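PC組立セルの保守メモ。今日は左腕のグリッパ周りをまとめて見た。長くなるので分けて書く。

きっかけは、メモリを取りに行ったときの位置ずれ。爪が溝の中心から少し手前に下りるようになっていた。ビジョンの補正では吸収しきれず、月曜分の記録にも同じ傾向が残っていた、と書きかけて確認したら別の品種の記録だった。訂正。ずれているのは今の品種だけ。

まず爪の取り付けねじ。片側が緩んでいた。外して清掃、ねじロックを塗り直して規定トルクで締めた。前回塗ったのは自分なので、脱脂が足りなかったのだと思う。

爪の先端も点検。内側の面に段差ができていたので、左右とも予備に交換した。片方だけ替えると把持の中心が動くので、うちでは必ず両方替える。予備は残り10組。

交換後に開閉を31回。引っかかりなし。全閉位置の値だけ前と変わったので、原点を取り直してから把持幅の設定を更新した。

次に部品治具。3Dプリントの灰色のやつ。Gudurwoodの図面から起こして、Matsudaの造形機で出している。CPUのくぼみの角に糸くずのような樹脂が残っていたのを、カッターで落とした。ここが浮くとCPUが傾いたまま持ち上がる。

治具の固定はアルミの溝にTナット。締める順番で位置が変わるので、奥、手前、左の順に仮締めしてから本締め。Emmett Van Dusenさんの手順書だと手前からになっているが、奥からのほうが再現する。手順書は6月の改訂で直してもらう予定。

治具の座標を教え直し。基準はストレージ、CPU、メモリ2枚、拡張カードの順。拡張カードだけ縦置きなので、アプローチの高さを別に持たせてある。ここを共通の値にすると爪が金具に当たる。一度やった。 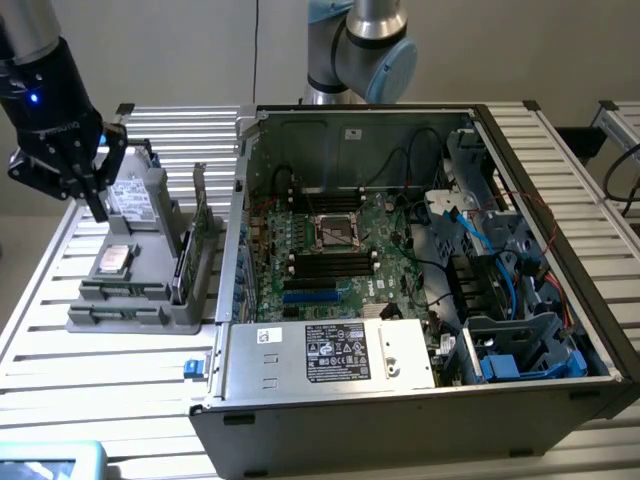 筐体側の座標は触っていない。治具を動かしただけなら変える必要はないし、両方いっぺんに直すと、どちらが原因だったのか追えなくなる。

CPUソケットはレバーと押さえ金具を起こした状態で始める。ピンの上を爪が横切らないように、中継点を手前側に一つ追加した。サイクルは少し延びるが、ピンを曲げるよりいい。

右の腕との干渉領域も見直した。左が治具の上にいる間、右は筐体の奥で待機。待機点が低めだったので、Barrett Okaforさんと相談して上げることにした。変更前の値はコメントで残してある。

速度は、教示の確認中は低速固定。自動に戻してからも最初の数サイクルは非常停止を手元に置いて見ていた。特に問題なし。

ケーブルの点検も済ませた。手首を回したときに突っ張らないかを、可動範囲の端まで動かして確認。結束バンドを一本切って、余長を取って留め直した。

パラメータはバックアップして、ファイル名の末尾に114を付けた。戻すときはこの番号のものを使うこと。113は治具を直す前の座標なので使わない。

Odicoに頼んでいた爪の追加は、まだ納期の返事がない。Forkumにも同じ図面で見積もりを出した。材質は今と同じで、先端の角だけ小さく落としてもらう。

次の点検は2000サイクル後。見るのは爪のねじ、先端の段差、治具のTナット。ねじには合いマークを入れたので、緩んでいれば目で分かる。

あと、治具の清掃にアルコールを使うのはやめてください。表面の傷みが早い気がする。乾いた刷毛で十分です。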